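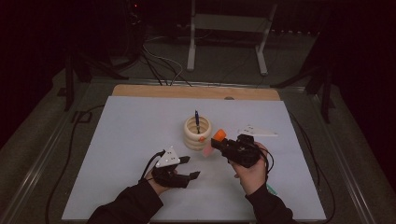
Migration of the Dreltwood mail gateway to the Prerklow filtering service continued through the reporting period and is now in its second phase. Inbound mail for 8 of the 14 departments passes through the new filters; the other six remain on the old relay. Departments with field or workshop staff were left for last, as work done with both hands occupied leaves little room for checking a quarantine digest every hour. For these users the digest interval has been set to once a day, at 4 p.m., with an on-demand release link.

Work completed

The sender authentication records for the main domain were rebuilt in October. Four obsolete entries were removed, including two that pointed to a newsletter supplier no longer under contract. The policy was moved from monitoring to quarantine after two weeks of clean reports. Subdomains used for automated notices have separate keys, and key rotation is scripted.

Mailbox rules were exported from the old relay and reviewed by hand. Of 650 rules, 300 were duplicates or referred to closed accounts and were not carried over. The remainder were converted with the Samonte import tool. The tool does not handle nested conditions correctly; affected rules were rewritten and tested in the staging tenant before release.

Logging from the new gateway is now sent to the Clalska archive. Retention matches the existing schedule for mail records. Search works for sender, recipient and message ID. Search by attachment hash is not yet available because the index field is mapped as free text, and the index has to be rebuilt to change it.

Issues

False positives were higher than planned in the first department moved. Most were invoices sent as password-protected archives. A rule now holds these for manual release – it does not reject them – and the finance team has a shared queue for the purpose. The release log is reviewed each morning.

Delivery delays were reported on two occasions in November. The first was traced to a DNS resolver timing out under load, and a second resolver has been added. The second has not been explained. Queue samples were sent to the Prerklow support desk and the ticket is still open.

The multifunction printers on the second floor cannot negotiate the required encryption version. They continue to send scans through the old relay, which cannot be shut down until the printers are replaced or given an internal relay of their own. The internal relay is the cheaper option and a configuration has been drafted.

Budget

Spending is within the approved amount. License costs were as quoted. Contractor time on rule conversion ran over its line, and the difference was covered from the training line, where two sessions were merged into one. No additional funds are requested at this stage.

Next period

The remaining departments are scheduled to move in January and February, with the workshop group last. The Clalska index rebuild will be run overnight ahead of the first of these moves. A decision is needed on the printer relay before the end of December – the old relay's support contract renews in March, and notice has to be given a month in advance.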